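Turno da noite em Plerville

No terminal de Plerville, a inspeção das superfícies pintadas deixou de ser feita só a olho em março. A Watent, que tem o contrato de manutenção do átrio e das peças expostas, passou a usar pinças de mão com câmara de grande angular, ligadas a um sistema de classificação chamado Tawhiri. O operador percorre a peça, o sistema regista as imagens e assinala riscos, perda de verniz e folgas nos remates. A decisão de intervir continua a ser humana.

Antes, cada ronda ocupava duas pessoas e terminava com uma folha preenchida à mão. Agora basta uma, e a segunda foi transferida para a validação, numa sala do piso inferior. Selma Vlachou, chefe de turno, calcula que a ronda ficou cerca de 30 minutos mais curta. O tempo ganho, diz, foi quase todo para a triagem dos falsos alertas.

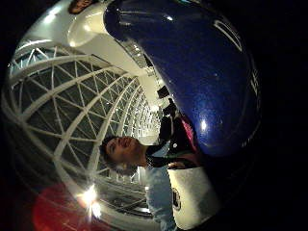

Os falsos alertas são o principal problema técnico. As tintas metalizadas com partículas refletoras confundem o classificador, que toma o brilho por defeito, e a curvatura introduzida pela lente agrava o erro junto às margens. Na primeira série, de 3185 imagens, 400 foram assinaladas sem motivo. A Novness, que fornece o programa, reviu os limiares e pediu que as rondas evitassem as horas de maior passagem de público - pedido que a escala de pessoal nem sempre permite cumprir.

Kastriot Matić trabalhou nove anos na inspeção visual e hoje valida imagens. Reconhece que o registo é mais completo, mas aponta a perda do tato: uma bolha sob o verniz sente-se com o dedo antes de se ver. A equipa pediu que a verificação manual fosse mantida nas peças curvas. A Watent aceitou, por enquanto, uma ronda manual por mês.

Os postos mantiveram-se. As categorias profissionais, essas, ainda não foram revistas, e quem valida imagens continua classificado como auxiliar de manutenção.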